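Sunday, 4 p.m.

Kombucha batch 4, Plerow bench. The pH meter claims 2 again, which would make this vinegar with ambitions. Recalibrated and got the same. Bożena Szewczyk says to trust the strips, and she has been right before, to my annoyance.

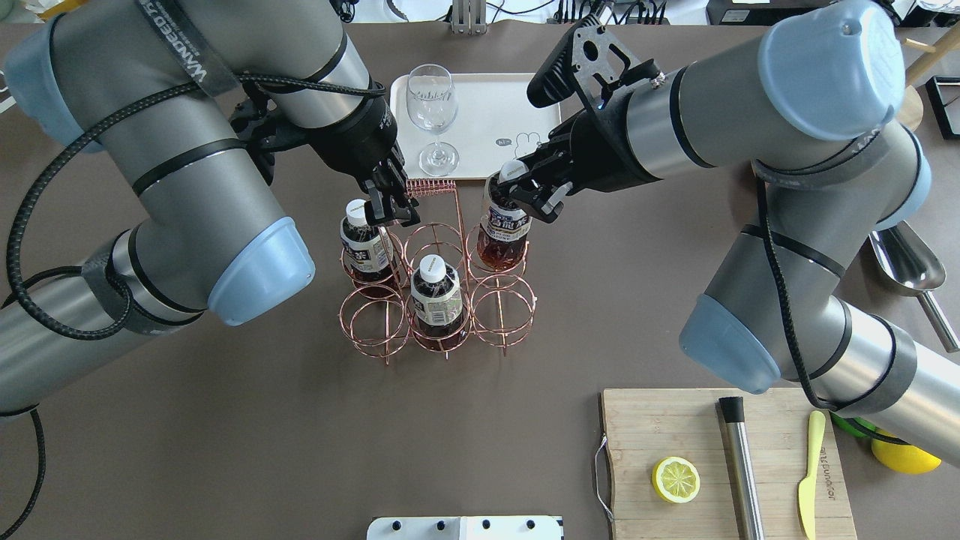
Switched to the strips. They put it a good deal higher, so the meter goes back to Nimix with a rude note. Sugar down to 50 g per jar from tomorrow. The black tea from the Pustville shop brews bitter if I wander off, and I wandered off.

Jar lids still hiss. Ask Baxter for new gaskets.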